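Chasing the Stenier Convoy: How I Spent a Semester on One Rumor

Final project report, Media and Conflict seminar
Wenceslao Montes
Monday, June 2, 2025

I picked this topic because of my uncle. He forwards things. Last September he forwarded our whole family a post saying that 4000 soldiers had been moved overnight to the Stenier crossing, with a blurry video of trucks and a caption in all caps. My mom called me in a panic (we have cousins about an hour from there) and asked me, as the one in the family studying this stuff, if it was true. I told her I'd look into it. I'm still kind of looking into it, and this report is what I have.

So the question is pretty simple. Where did the number 4000 come from, who repeated it, and did anybody along the way check? I was not trying to figure out the actual troop strength at the border. I don't have satellite images or friends in the defense ministry. I only wanted to follow the claim backward until I ran out of road.

How I did it

I started with my uncle's post and worked back from there. I searched the exact wording, then the wording with a few words swapped, then the same thing in Spanish and in two languages I had to run through a translator. Every time I found a version I saved a copy, wrote down the time it went up, and noted who it credited. I ended up with 29 posts and articles that I could put a reliable time on. There were a lot more, but if I couldn't tell when something was posted I left it out, which hurt, because a couple of those were really juicy.

I kept everything in a spreadsheet at first and it was a mess. The trouble is that rumors don't move in a line! One article will borrow the number from one place and the photo from another and a quote from a third, and a row in a spreadsheet just can't hold that. My advisor suggested I print everything and spread it out physically, so I did, and I moved paper around on the floor of the library study room for most of a weekend. It worked way better than I expected. I could finally see that the number and the video had come from totally separate places and only met up later.
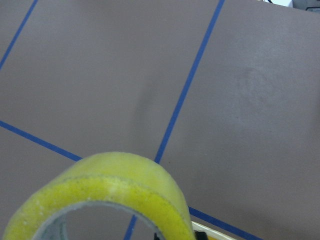
The number first. The oldest mention I could find was on a news site called Grungate, which covers the region and has a pretty good reputation for local stuff. Their article never said 4000 soldiers were moved to the border. It said that a training exercise planned for the area would involve 3800 people in total, and that total included medics, drivers, reservists and civilian contractors. It was in the fourth paragraph of a fairly boring article about road closures. I read it maybe ten times to make sure I wasn't missing something, and I even had a friend read it cold and tell me what she thought it said. She said it was about traffic.

Then Zokard picked it up. Zokard is more of a commentary site, lots of opinion, lots of maps with arrows on them. Their writer rounded 3800 up to 4000, which I guess is fair enough in conversation, and turned "people" into "troops," which is a much bigger deal. The exercise part was still in there, but it had moved down near the bottom. The headline asked if the country was "preparing for something." They did link to Grungate, to their credit. I checked what I could in the comments and I found exactly one person who seemed to have clicked the link, and that person got yelled at.

After Zokard it went everywhere. Most of the posts in my set credit Zokard or credit nothing at all. By the second day the word "exercise" was gone from nearly every version I saved, and "overnight" had shown up. I really wanted to find the person who first wrote "overnight" and I couldn't. The earliest one I have is an anonymous account that was deleted before I got to it, and all I have is a screenshot someone else had reposted. So I'm marking that as unknown.

The video

This part was more fun, if that's an OK word for it. The clip shows a line of military trucks on a two-lane road with some low hills behind. People were saying it was filmed near the Stenier crossing that same week. I pulled still frames out of it and ran them through a few reverse image searches, and on the third try I got a match with an older upload of the same clip. That upload had a title saying it was filmed outside Trujillo, and it had been online for 5 years.

Now, I want to be careful here. An old upload proves the video wasn't from last fall. It doesn't prove it was shot where the uploader said. I tried to match the hills using street-level imagery and I got one stretch of road that looks really close to me, with the same kind of bend and a wall on the same side, but I wouldn't bet my grade on it. (I realize I'm sort of betting my grade on it.) What I can say for sure is that it's older than the rumor, and that's enough to say it was used wrong.

Asking people

I emailed the editors at both sites. Grungate answered in two days and was super nice. The editor said they had noticed the traffic spike, had gotten some angry mail accusing them of hiding an invasion, and had added a line at the top of the article saying it was about an exercise. I checked an archived copy and the line is there, added four days after the original. Zokard never wrote back. I tried three times and also used the contact form, which may or may not go anywhere. Their article is still up and hasn't changed as far as I can tell.

I also talked to my uncle, which was probably the most useful interview of the whole project. I asked him why he sent it. He said he didn't totally believe it, but if it was true he would never forgive himself for not telling us. I've thought about that a lot. I went into this assuming people share this kind of thing because they're careless, and he was sharing it because he was worried about his nieces. I don't know how you fix that with a warning label.

What I'd do differently

I'd save things faster. At least six posts that I had bookmarked in the first week were gone by the time I went back to copy them, and I'd bet one of them had the answer on "overnight." I'd also get help with the languages. Machine translation was fine for headlines but it kept giving me "soldiers" for a word that a classmate later told me can just mean "personnel," and that is exactly the distinction my whole project hangs on! I went back and had her check the ones that mattered most, but she had her own finals and I couldn't ask her to read everything.

And I'd start with a smaller claim. I like this one and I'm glad I did it, but I was following a number, a video and a rumor about timing all at once, and I think each of them could have been its own paper.

Where it stands

The 4000 figure came from a rounded and relabeled count of everyone expected at a training exercise. The video was old. I found no source, named or unnamed, with direct knowledge of an overnight move. That doesn't mean there wasn't any military activity near the crossing that week - there was, it was the exercise, and it had been announced ahead of time.

I sent a short version of this to the family group chat. My mom replied with a heart. My uncle said thank you and then, the same evening, forwarded something about a submarine.

The full list of saved posts with times and credits is in the appendix I turned in on paper, along with the email from Grungate. If anyone in next year's seminar wants to pick up the Trujillo road question, I have all my screenshots and I'd be happy to share them.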